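**Reuse before recycling: what happens to old office desktops in Allbridge**
Final report, draft 3 (fix the refs before handing in!!)

## Why this topic

Started from a simple question. Offices swap desktops every few years, so where do the old ones go? We figured most got shredded. Turns out that was a bad guess, at least locally.

## What we did

- Survey sent to 200 small offices in and near Allbridge. 154 came back.
- 2 site visits, one to the Cumomley drop-off center, one to the Flovora resale store.
- Read the Sárközi guide to component reuse, mostly the chapters on memory and power supplies.

Survey had 4 questions only. We kept it short so people would fill it in. Wish we'd asked how old the machines were, that would of helped a lot with the results section.

## What we found

Biggest surprise is storage closets. The most common answer by far was "still in the building." Old machines sit on shelves because no one wants to sign off on the hard drives. Data worries came up again and again in the comments box, way more than cost.

Second most common: handed to whoever delivers the new ones. Most offices had no idea what happened after that.

Drop-off center was last. People said it was too far, or closed by the time they got off work. The Cumomley center shuts at 4, so fair point.

At Flovora they told us memory and drives are what sell. Cases almost never. A desktop that is complete and boots goes on the shelf, anything else gets stripped for parts. They check memory first, it's quick to pull and easy to test.

## Problems with our data

Offices that answered are probaly the ones that already care about this stuff. Also "small office" meant different things to different people, one reply was from a dentist with a single front desk PC. Kept it in.

## What we'd suggest

A pickup day twice a year, with drive wiping done on the spot and a signed receipt. The receipt matters more than the pickup, going by the comments. Evening hours at the drop-off center would help too. Cost section still to do, waiting on numbers from the city.

## Figures
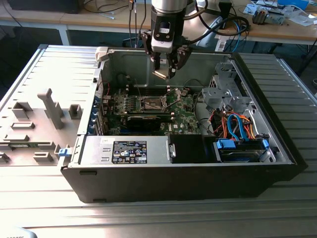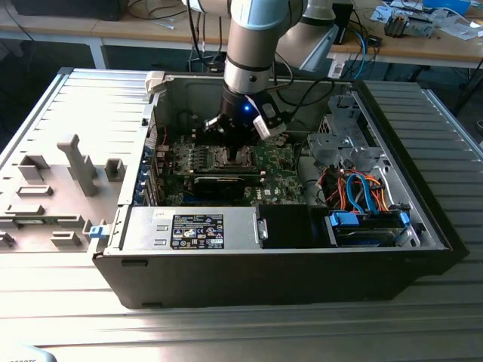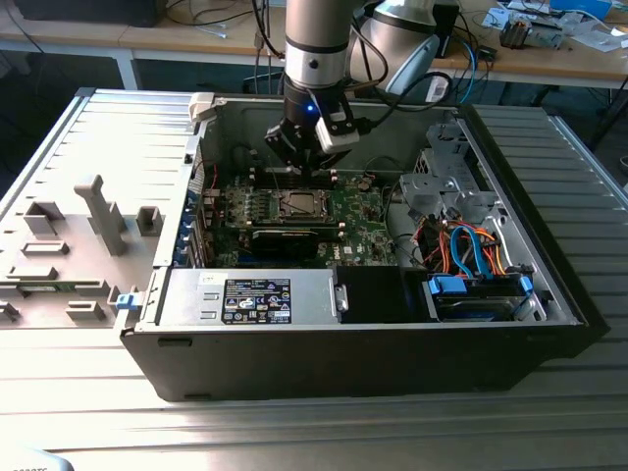 *Fig. 3 a–c. Desktop towers opened up, motherboard showing.*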